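About Clurkness

Home | How it works | Membership | Safety | About us | Contact

Clurkness is a dating site for single people over 60. We are a small company with an office in Pryor and a phone line that is answered by people who work in that office. The site has 3626 current members. A current member is someone with an approved profile who has signed in during the past year. Profiles that go unused for longer than that are hidden from search until the owner comes back.

How we started

The company began as an introduction agency called Pakov, which worked by mail. Members filled in a paper form, the office read it, and every month each member got a letter with a few names and a short description of each person. If two people both said yes, the office gave them each other's phone number.

The mail service was slow, but members liked two things about it. A person had read their form, and their details weren't on show to everybody. When we moved online we changed the name to Clurkness and kept both of those. The old paper forms have been shredded. A few members from the Pakov years are still with us, mostly as pen friends.

What we do

You write a profile, we read it, and if it is complete we approve it. Most profiles are approved the next working day. Those sent in on a Friday evening wait until after the weekend. If something is missing we write to you and say what it is.

After that you can search by distance, by interests, and by what the other person is looking for. There are four choices: marriage, a steady relationship, company for outings, or letters and calls only. You can pick more than one, and you can change your choice at any time. We added the last one after a number of members told us they had no plans to meet anybody in person but still wanted someone to talk to in the evening.

We don't use a compatibility score. We tried one for a while and took it out. Members were passing over people who lived ten minutes away and shared most of their interests, all on account of a number that we couldn't explain very well ourselves.

Your profile

A profile needs at least 100 words and at least one clear picture of your face taken in the last few years. You can add up to 5 pictures in total. Please don't send group shots as your main picture. Your full name, street and phone number are never shown, and we remove them if they turn up in your text.

If you don't like writing about yourself, call us. We will ask you some questions, type up the answers and read them back to you before anything goes on the site. There is no charge for this.

Checking and safety

Every new member has to confirm a phone number, and we look at each profile by hand before it goes live. We turn down profiles that use pictures taken from elsewhere, profiles written by someone else without the member's knowledge, and anything that mentions money, investments or gift cards.

No check catches everything. Please read the Safety page before you meet anyone, and tell us right away if another member asks you for money, whatever the reason given. We close the account first and sort out the questions afterward. If we turn out to be wrong, we open it again and apologize. We do not run criminal background checks on members and we don't want anyone to think we do.

There is a Report button on every profile and at the top of every message. Reports are read the same day, weekends included.

What it costs

Making a profile and searching are free. Sending messages needs a paid membership, and the current prices are on the Membership page. Reading and answering a first message is free for everyone, so you will not find yourself looking at a locked envelope. Memberships do not renew on their own. We send a note before yours runs out, and if you do nothing, it ends.

We do not carry advertising and we do not sell or lend our member list. The memberships pay for the office, the phones and the site.

Lellside

Lellside is our meeting group. It started as a coffee morning for members who lived near the office and now meets on the first Thursday of every month, with a walk in dry weather and a table indoors in the months when the weather is poor. You don't need a paid membership to come. Some people who met there are couples now, and a fair number simply come for the coffee and have stopped looking. Both are fine with us.

The September meeting is the large one, with lunch. Places for that have to be booked by phone. Please say when you call if you need a ride from the station or have trouble with steps.

Members outside our area sometimes ask if we will start a Lellside near them. We would like to, but it needs somebody on the spot to run it. If that could be you, use the Contact page and put Lellside in the subject line.

Working with us

We hire now and then for the phone line and for profile reading. Both are office jobs with regular hours, and both need patience and good spelling. Open positions are listed on the Contact page. If nothing is listed, we aren't hiring at the moment.

After you meet
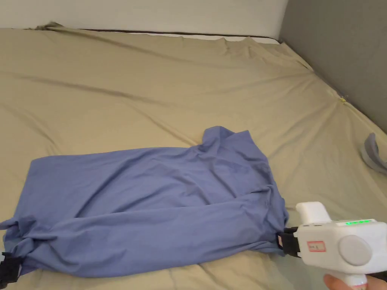 Many members write to us long after they have stopped using the site, and the letters we get most often are about moving in together. People who have lived alone for years, or had one partner for most of their lives, have fixed ways of running a home, and the first arguments tend to be over small things. Take a bed like this one, with the beige fitted sheet creased across the middle and slipped down at the top so that a strip of white mattress shows. One person will want to pull it straight before breakfast and the other would have left it until laundry day. Our advice is to talk about this kind of thing early, while you are still visiting each other's homes - along with the larger matters of whose house to keep, how to split the bills and what to tell the children. The Clurkness journal has articles on all of these, and the phone line is open to former members too.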